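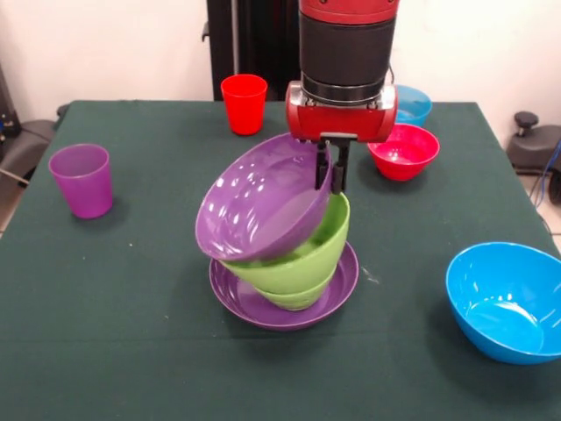 How do you teach a robot to stack bowls?

You can't just tell it. Well, you can, but it won't do much. "Put the purple bowl on the green one" is easy for you. You've been picking up bowls since you were a baby. A robot arm starts out knowing nothing about bowls. Or cups. Or plates.

So people show it. Over and over and over.

Two ways to show a robot

Way one: by hand. You grab the arm and move it yourself, like when a grownup holds your hand to help you write your name. The motors go soft so the arm is easy to push. Down to the bowl, close the fingers, up, across, let go. The whole time, a computer is writing down where every joint is. Elbow here. Wrist there. Fingers open, fingers shut.

Way two: by remote control. You sit a little way off and hold a controller. Could be a joystick, could be a game pad, could be a small copy of the arm that you move around while the big arm does the same thing. You bend the little elbow, the big elbow bends. People call this teleoperation. "Tele" means far away, same as in telephone and television.

Both ways, the robot gets a recording. One recording of one job is called a demonstration, or demo for short.

What goes in a demo?

Pictures from a camera, so the robot knows what things looked like.
Numbers from the arm, so it knows how it was bent.
Whether the fingers were open or closed.
Sometimes a sentence, like "stack the bowls on the plate."

Then a computer program looks at lots of demos and hunts for patterns. When the camera sees this, the person usually did that. Next time the robot tries it alone.

Why bowls are tricky

Try it! Get a plastic bowl and pinch the rim with two fingers. Just two, no cheating with your thumb and your whole hand. Now lift. It tips, right? The heavy side swings down. Shiny bowls can slide too, and they make bright spots in the camera picture that can fool a computer.

Two fingers is all that lots of robot arms have got. So the person teaching has to work out where to pinch, how far to tilt, and when to let go. Let go too soon and the bowl bounces off. Too late and you can drag the whole stack sideways.

And colors! If every demo used a green bowl, the robot might think only green things are bowls. So teachers mix it up. Purple, red, blue, big ones, little ones. Cups standing nearby that aren't part of the job at all, so the robot learns to leave them alone. And they move everything to new spots between tries, becuase otherwise the robot just learns the spots.

A question we asked

Touran Babaei teaches robot arms by remote control. We asked her what the hardest bit is.

"Going slow," she told us. "My hands want to hurry. If I hurry, the arm bumps stuff, and then I've taught it to bump stuff."

Do bumpy demos get thrown out? Some do. Her group had 811 tries - sorry, 1811 tries - at stacking dishes, and kept 808 for the first lesson. Later they went back for a few of the messy ones. A demo where the bowl slips and the person fixes it can be really useful. It shows the robot what to do when things go wrong.

How long does it take?

Depends on the job. One stacking demo might be over in under a minute. But you need lots, and your arms get tired, and your eyes too. Teachers take breaks and swap places. Different people also move differently, so the robot sees more than one way to do it. Amna comes at the bowl from the side, Mieke goes straight down. Both fine.

Be the robot

You need 2 people, a table, some plastic bowls and cups. No glass ones please!!

One person is the robot. Close your eyes. Make one hand into a gripper, thumb and pointer finger only.
The other person is the teacher. Hold the robot's wrist and guide it. No talking.
Stack two bowls together, then do it again with the bowls moved.
Do 9 tries. Now robot, open your eyes and do it on your own, still with two fingers.

Was it easier at the end? Swap over. Then try the remote control way: the teacher stands across the room and uses only the words up, down, left, right, forward, back, open, close. Much harder. Left gets mixed up a LOT if you are facing each other.

Words to know

Gripper - the robot's hand part, the bit that grabs
Joint - a place where the arm bends or turns
Demo - one recording of somebody doing the job
Teleoperation - driving a robot from a distance

Got a robot question? Ask your teacher to send it in with your first name and your age. We answer a new batch in July, so get them to us befor then.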